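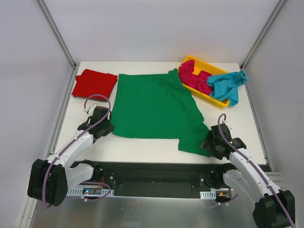 Unit 2: Looking at Painted Snuffboxes and Small Enamel Wares

Home | Courses | Decorative Arts | Handouts | Reading Room | Contact

Filed under: Object Study, Eighteenth Century, Enamels

Welcome back, everyone! I hope you have had a chance to get through the first handout on porcelain, because we are going to lean on some of it this time, especially the part about firing and what happens to color in a kiln. If you haven't, don't worry, you can read this one on its own and go back later (plenty of people do it in that order and seem none the worse for it).

What we mean by an enamel box

For this course an enamel box is a small lidded container made of thin copper, covered on both sides with a layer of glass, and then painted and fired several more times. The copper is the bones of the thing. It was hammered or stamped into shape, and once rolled sheet copper became easy to get, the walls could be made very thin indeed, so the finished box weighs surprisingly little in your palm. The glass goes on as a powder mixed with water, is dried, and melts onto the metal in the kiln.

You will notice I said both sides. The inside layer is called the counter-enamel, and it matters a great deal. Copper and glass shrink at different rates as they cool, and if you only coat one face, the piece will warp and the glass will crack right off. So whenever you pick up a box, open it and look inside before you get carried away by the pretty lid! I know it is hard. I still catch myself going straight to the lid after all these years.

The white ground

Most of the boxes in the Verkholm collection start with an opaque white ground. The white comes from tin oxide, and its job is to look like porcelain, which was the fashionable and expensive material everyone wanted. A good ground is smooth and a little milky. A poor one has pinholes, or gray shadows near the edges where the copper is showing its influence through a thin patch.

Please look at the ground first in your written exercise, and give it at least a couple of sentences. Students tend to hurry past it on the way to the shepherdesses, and I do understand, the shepherdesses are charming, but the ground will tell you more about the workshop than the figures will.

Painted or printed?

The question I get asked more than any other. In the middle of the eighteenth century English makers began using transfer prints on enamel. An engraved copper plate was inked with ceramic color, the design was pulled onto thin paper, and the paper was pressed down onto the glazed surface. After firing, the outline stayed put, and very often a painter then filled it in by hand, so that a single lid can be both printed and painted.

To tell them apart you need a loupe and decent light from the side. Printed lines keep an even character, with the crosshatching of an engraver in the shadows. Brush lines swell and thin, and at the end of a stroke there is often a tiny bead where the color pooled. Check the faces and the leaves on trees, where painters were quickest and most themselves. If you find hatching under a wash of green or pink, write down "transfer outline, overpainted" and move along.

Where the scenes came from

Hardly any of these little pictures were made up by the person who painted them. Prints were bought in, pattern books were passed around, and a scene that began life as a large oil painting might travel through an engraving, then a smaller engraving, and finally land on a lid no bigger than a walnut. Along the way it was very often flipped, left to right, and figures were dropped to make everything fit. When you find a likely source print, compare the hands. A soldier holding his sword in the left hand is a strong hint that somebody copied a reversed print without fixing it.

The box we will spend the most time with is Verkholm no. 918, which has a harbor view on the lid and four small flower sprays around the sides. The harbor matches a plate in the Thibodeau album of engravings, reversed, with the largest ship left out altogether. The flowers do not match anything in the album, and I suspect they were the painter's own stock in trade, done from memory. You are very welcome to disagree with me in your essay.

Mounts and hinges

The metal rims that hold lid and base together are called mounts. Usually they are gilt copper or brass, sometimes silver, and once in a while gold. Mounts get replaced. A hinge breaks, a box is repaired a century later, and now you have an old box in newer clothes. Look for gaps between the mount and the enamel, for filler, and for gilding that seems brighter on one half than the other. The Drudcombe group has several marriages of this sort, where a lid and a base started out on different boxes.

A word about later copies

Nineteenth century firms made a very large number of copies, some sold quite openly as reproductions. The Brotell inventory lists 2,583 small enamels, and the cataloguers marked 2,000 of them as later work, so please do not feel bad if you are fooled now and then. The colors in copies are often a bit sugary, and the counter-enamel can be suspiciously clean.

For next time

Read the chapter on transfer printing in your packet. Choose one box from the Drudcombe group and write a page on it, in this order: ground, decoration, source (if you can find one), mounts, condition. Bring your loupe. We start at 10 a.m. and the study room will be open a little early for anyone who wants a quiet look at no. 918.

Comments

enamelfan: The tip about the beads at the end of the brush strokes was so useful. I went back to a box of my grandmother's and found them all over the roses!

mudlark_2: Is the counter-enamel always white? Mine is a speckled blue.

Course tutor: Not always! Blue and speckled ones do turn up. Bring it along if you can, I would love to see it.

quietreader: Could the Thibodeau plates be put up larger? I can't make out the hatching on my screen.

Previous handout | Next handout | Back to top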